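Wooden blocks and baskets find a home at the Vukholm toy library

If you have small children, or grandchildren who turn up on a Monday with more energy than you bargained for, you may like to know that the toy library in Vukholm has a new block corner, and that you are warmly invited to come and borrow from it.

The corner opened in July at the back of the reading room, next to the big window, and it holds 757 painted wooden cubes in plain, cheerful colors, sorted into 31 woven baskets that families can carry home for up to 35 days. The cubes used to live in cardboard boxes in the storeroom, where hardly any of them got played with from one year to the next, and it took most of the spring to wash, sand and repaint them (a few of the oldest still show their scuffs, and we rather like them that way).

Kumaresan Rodrigues, who looks after the lending desk, chose the baskets himself after a good deal of trying out. He wanted something shallow, so that a two-year-old can see what is inside and reach it without tipping the whole lot onto the floor, though he admits that tipping is half the fun.

"Putting the blocks back is a game too, if you let it be one," he told us. "My niece will do the blue ones first, then the green, and then she takes them all out and starts over. I have sat through that more times than I can tell you, and I still enjoy it!"

The Jania bakery across the street gave money toward the baskets, and the Warrier family passed on a low table that their own children had outgrown. Borrowing is free for members. Anyone who would like to join can ask at the desk any afternoon the library is open, and you are welcome to stay and play for a while before you decide.

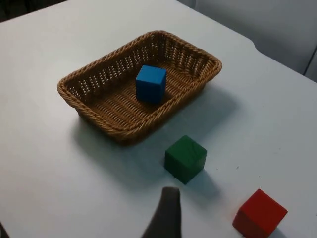 The blue cube is in the basket, with green and red still out on the table.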